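4.2 Cluttered counters and the order of picking

Having seen in the previous section that the planner does well when objects are spread out with plenty of elbow room, we were naturally curious to find out how far that good behaviour would carry over to a counter that looks more like one in a lived-in kitchen. We will admit to having been a little hopeful at this point, as the first tests on Stikance, our grasp-ordering method, had gone more smoothly than any of us had expected.

We built 60 simulated kitchen layouts for this purpose, all of them with a Franka Emika arm mounted on a pedestal beside the counter (Figure 3). Every layout mixes things one might cook with, eat from or drink from, and we took care to let fruit sit close to dishes and tools, this being the sort of company in which a gripper tends to get into trouble. The layouts were drawn up by hand by Tímea Katona, who has our warmest thanks, and were then shuffled slightly by the Skutitz scene generator so that no two runs began from quite the same arrangement.

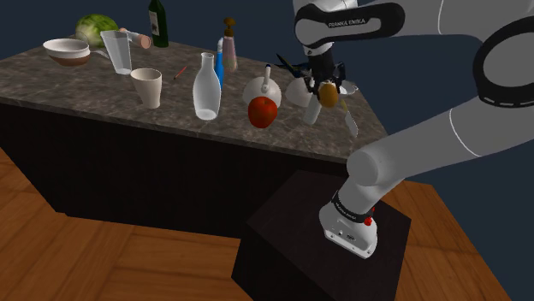
Figure 3. One of the simulated kitchen layouts, with a small round brown fruit at the gripper and dishes close beneath it.

In each run the arm is asked to fetch a single named object and carry it to a free patch of the counter without knocking anything over on the way. We compare two ways of going about this. The first, which we call the direct planner, looks for the shortest safe reach to the object and takes it. The second is Stikance, which first asks whether a neighbouring object would be better moved aside, and only then plans the reach. Both were given the same object models, the same gripper and the same time limit of 20 seconds for planning, so that any difference between them should come from the ordering step alone.

Over 108 runs the direct planner completed the task in 60 per cent of cases, while Stikance completed it in 77 per cent. We were pleased with this, though we would gently ask the reader not to make too much of the single figure, for the gain is far from even across the objects. Small round fruit benefits the most, as it is easily hidden from a good approach by the rim of a bowl or plate. Tall glassware benefits hardly at all. A carafe can usually be reached from above whatever stands around it, and in a few runs Stikance spent its time tidying when it might simply have got on with the job.

Dumisani Oosthuizen went back through the failed runs one by one and found that most of them share a common root. When a flat dish lies close to the target, the method is rather too fond of moving the dish, and the fingers, which are not well suited to thin edges, lose hold of it partway. A penalty on lifting flat objects, along the lines suggested by Siriwardena, softens this habit, and we return to it in Section 4.4, where the penalty is varied on its own and the layouts are kept fixed.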